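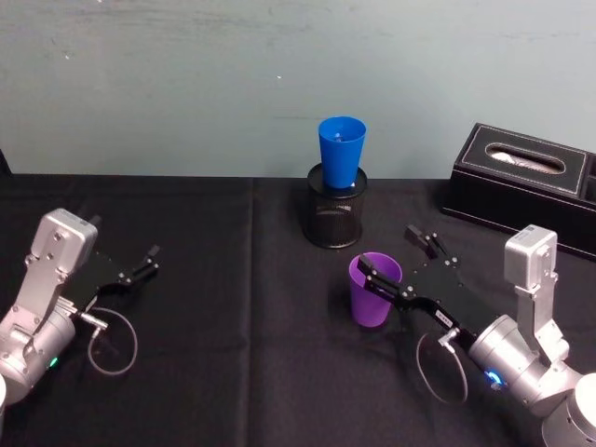 5/29/21

Up at five to weigh the dogs' meat and get the ferrets seen to before the heat. Dry again, light wind from the west, which swung round by mid-morning and made a nuisance of itself. Stoica is well into the moult now. She dropped two tail feathers this week, both deck feathers, and I found one of them under the bath and put it in the drawer with the others in case I need it for imping next season.

I have stopped weighing her every day. There's no point while she is fat and loafing and it only upsets her to be picked up. She was on quail yesterday and left a leg, so I cut her back to day-old chicks this morning and she ate the lot inside ten minutes. Mutes good. Feet clean, as far as I could see from the door.

Jostden is another matter. He is a small male Harris, flown late into February, and he ought to have started dropping by now. One primary on the left side and nothing since. I rang Uwe Kuhlmann after breakfast and he asked what light he was getting. I said the aviary faces east with the hedge behind it. He thinks the hedge has grown up enough to take the afternoon sun off him and that I should cut it down by two feet before I start worrying about anything else. He also said to give more variety, some rat, some quail, and leave the beef alone altogether. I had not been giving beef but I let that pass.

So I cut the hedge. It took most of the morning as the shears are blunt and I had to stop every time he bated off the perch. In the end I hung a sheet over that side of the aviary and he settled. I checked first for nests and there was only an old blackbird's, long finished with. There is a good deal more light in there now. I'll give it a fortnight.

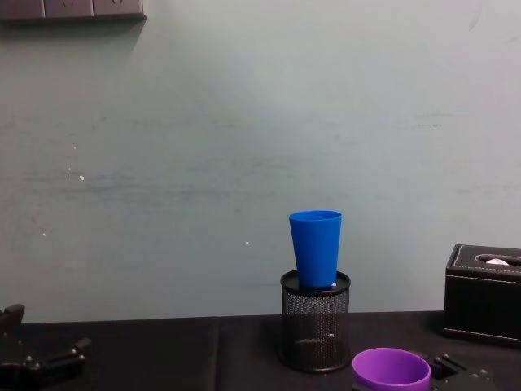
While the sheet was up I changed the astroturf on his shelf perch. The old piece had gone flat in the middle where he stands and I don't want bumblefoot again, not after the trouble with Pomance. I scrubbed the shelf, let it dry in the sun and tacked the new piece down with the edges turned under. He went back to it straight away. The bath wanted doing too, green round the sides, and I moved it a yard further from the perch so it stays cleaner.

Ate late, bread and cheese, then sat down with the record book. I have been bad about keeping it since the season ended. Jostden finished with 28 rabbits, which is fewer than I wanted but the ground at Raludar was under water for weeks and we lost most of January. Stoica had her pheasants and one mallard off the ditch that I still think was luck. I copied the flying weights on to a clean page so I have them for September, as the old pages got wet in the bag and the ink has run on some of them. I can't read my own sevens.

Went over to Raludar in the afternoon to walk the bottom fields. Plenty of young rabbits along the bank and out in the open, not bothering to go in until I was almost on them. The farmer has put the far field down to maize this year, so that will be no use until it is cut. He is happy for me to carry on as before and asked if I could do something about the crows on the silage. I said not with a Harris and not in summer, and he laughed. I left him a dozen eggs. The gate by the water trough has dropped on its hinge and needs lifting to shut, must remember that in the dark.

Bought new bells and a pair of swivels this week, which came to more than they should have. The telemetry is the thing that really needs money. My receiver is old, the battery door is held on with tape, and I lost the signal twice last winter behind the wood when he was only two fields off. I have seen a second-hand set for 169 pounds with one transmitter. Uwe says to ask how old the transmitter is and to walk away if the seller doesn't know. I wrote to the man this evening and have heard nothing yet.

Cut new anklets from the kangaroo hide after tea. The first pair came out too narrow and I put them by for practice pieces. The second pair are better. Greased them and hung them on the nail to soak it in. I still need to make jesses and there is enough of the hide left if I cut it lengthways. The leash for Stoica will do another year.

Looked in on both of them at dusk. She was up on the high perch with one foot tucked. He was on the new turf, facing west over what is left of the hedge, and when I took the sheet down there was a second primary lying on the gravel. It's from the right side, so it matches the first. Wrote it in the book.

Quail out of the freezer for the morning, four, and one small rat.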